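The Table That Has to Stay the Same
By Glykeria Fragkou
2021-08-27

At the Koltar workshop the day starts with a cloth. Hildegard Steinbach wipes the brown tabletop from one end to the other, slowly, and looks at it from the side with her head almost on the surface. She is looking for crumbs. The two robot arms stand on the far side with their green lights on, and for now they do nothing.

I had come to see how a two-arm cell is looked after, and I expected oil, tools and maybe some noise. In the first hour I saw mostly wiping, and then a long conversation about a drawer.

The cell is called Entili. Its task sounds simple: open the drawer of a small wooden cabinet, put an object in, close the drawer again. The arms must do it together, so each must know very exactly where the other one is. Both bases are fixed on metal mounting plates, and Steinbach checks the bolts of these plates before anything else. She puts a thin line of paint across every bolt head and the plate under it. If the line is broken, the bolt has turned, and the whole calibration must be done again.

"People ask me always about the software," she told me. "But if the plate moves by the thickness of a fingernail, the software is right and the gripper is wrong."

It happened once, in the spring. The right arm began to close its fingers a little too early, only sometimes, and for two days they searched for the fault in the program. Then somebody leaned on the table and felt it give. The screws of one table leg had come loose. Since that time the legs are also on the list.

The list hangs on the wall in a plastic cover. It has 19 points, some of them in Steinbach's handwriting because they were added later. Bolts come first, then cables, then fingers. The black cable that runs to each gripper must hang in a free curve. When it is too short it pulls at the wrist in the far positions, and when it is too long it can lie down on the table and catch the thing which the robot should pick up. Steinbach moves each arm by hand through its full reach and watches only the cable, never the arm.

The grippers take more time. She opens and closes each one 50 times and listens. A dry sound means that dust is in the guide, and she takes off the fingers and cleans it with a soft brush. The fingers themselves are changed after 700 hours, also when they look good. On the day of my visit the counter for the left arm stood at 675, and a new pair was already lying in a box on the shelf, with the supplier's name, Cenura, written on the lid.

After the arms comes the cabinet. It surprised me how much care a piece of wooden furniture can need. Wood changes with the air in the room, and in August the drawer goes harder than in winter. A person does not notice this, he pulls a bit more. The robot notices it as a force, and above a certain limit it stops. So Steinbach pulls the drawer out with a small spring scale hooked in the handle slot and writes the number in a notebook. If it is too high, she cleans the metal rail under the drawer and measures again. She does not use much grease – it collects crumbs, and so we are back at the cloth.

The crumbs come from the objects. The team works with small things from a kitchen, among them a bread roll, and its place on the table is also part of the setup. Steinbach likes to put it close to the cabinet, near the rail. This is an awkward place. The drawer throws a shadow there, and a gripper coming from above has not much room between the wood and the table. She says that an easy position teaches her nothing about her calibration.

The test run is done at low speed, with one hand near the stop button. If the fingers come to the handle in the middle of the slot, she goes on. If they come even slightly to one side, she stops and starts again with the bolts. A second cell, Hirnia, should be built in the next room before the end of the year, and she is already arguing for a heavier table.

I asked her how long the whole check takes. She said one hour and a half, when nothing is wrong. Then she hung the cloth over the back of her chair and went to look for a smaller screwdriver.

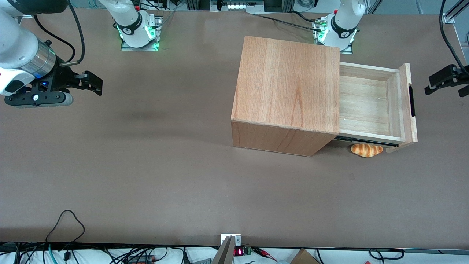 The Entili cell with the cabinet drawer open and the bread roll by the rail.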